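Best way to get sticker residue off a plastic storage bin?

Estrella Becerra
Got a job lot of bins off Gindside, 28 of them, for the craft cupboard. Nearly all had a price label bang on the floor of the bin, inside. Label peels, glue stays. Tried hot water and washing up liquid, just goes grey and smeary. Don't want to scratch them or take the colour off — the pink ones are the nicest and I've already dulled one with a scourer. Size and type as below, rectangular, handle at each end.
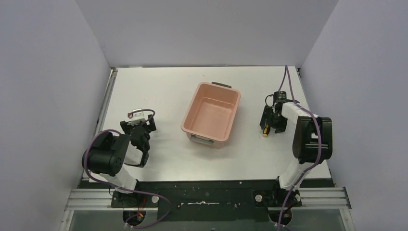
Flendden
Cooking oil. Few drops on kitchen roll, lay it over the glue, leave it 3 hours or overnight if you forget. Then rub with your thumb or an old bank card. Wash after with proper hot soapy water or the oil hangs about and picks up every bit of fluff going. Don't use nail varnish remover!! Took the shine right off one of mine, and went a bit sticky aswell. Handles I'd do seperately with a damp cloth, muck sits where they join.

Cando
hairdryer

Bíró
Oil works but slow if you've got more than 100 labels to do like I had. White spirit on a cotton pad, test underneath first, window open. Wipe, rinse, done. Then leave upside down to dry with the lid off if there is one. Wouldn't bother with the fancy sprays, same thing in a smaller bottle.

Estrella Becerra
Thanks all, did four with the oil last night and they've come up lovely. Hairdryer made it stringy — maybe I held it too close. Will try the white spirit on the stubborn ones.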